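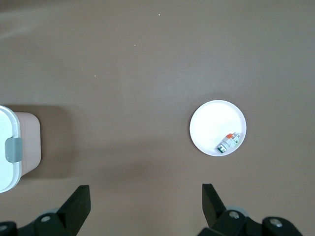
Endora Manuscripts Group: minutes of the meeting, July 29, 2018

12 shares
3 comments

Present: Olumide Oyelaran (chair), Chiamaka Odukoya (minutes), members of the cataloguing team.

1. Minutes of the last meeting
Agreed without change.

2. Justitz letters
C. Odukoya reported that 158 letters have been entered in the database. Dates could not be fixed for 16 of them. The watermarks on 9 of these match paper used elsewhere in the collection, and a date range will be added to each entry. The other undated letters stay under "date unknown".

3. Hung ledger
The binding is loose at the spine. Readers will be given scans until it is repaired. O. Oyelaran to ask for a written quote. 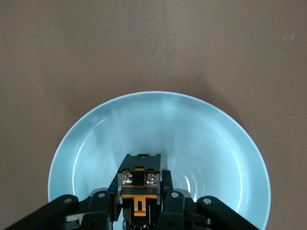 Light blue bowl on the tabletop.

4. Mavum estate map
Two copies are known and their field boundaries differ. The group did not agree on which is the earlier. C. Odukoya to compare the handwriting on both with the four signed surveys and send a note to members. No public statement until then.

5. Access
Request from a local school to view the letters approved, under supervision.

6. Next meeting
December, date to be set by the chair.

0 comments on this item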